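Leave the table bare

For three years I lived with a runner, a fruit bowl, two candlesticks and a stack of post on my table, and I ate most of my dinners off my knees. I now think a table should have next to nothing on it, and that the wood should be left to show. 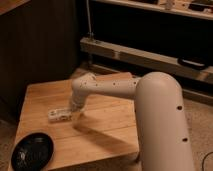 A plank top doesn't need covering. It has grain and seams, it picks up the colour of whatever light is going, and it is pleasant to put your hand on. People pay 2,000 for one and then hide it under a cloth on the first evening. I did much the same with a second-hand one that cost me 70 at a house sale in Drerkton.

My rule now is one dish. A dark one suits pale wood best, and it should be shallow, as a deep bowl turns into a drawer without a front. Keys and batteries go in, and by April you are digging for a stamp. A shallow dish fills up where you can see it and you deal with it. It should also sit in a corner. The middle of a table is where the work happens, and anything parked there gets shoved aside three times a day.

Small things are the real trouble. Leave one little white plastic object out overnight and by morning it has company. I put mine away before I go to bed — all of them, even the ones I will want at breakfast.

My friend Othmane Bouzid disagrees. He says a bare table looks like a waiting room, and that a house where people live ought to show it. He has a point about houses. But his own table is so full that when he had us round on Sunday we ate in the garden, in coats.

The other complaint is that bare wood marks. It does. Mine has a ring from a hot pan and a scratch I made mending a lamp. I oil it twice a year and leave the marks alone. A cloth would have saved it from the ring, I suppose, but then I would have had a cloth to wash and iron, and I would still be eating on the sofa.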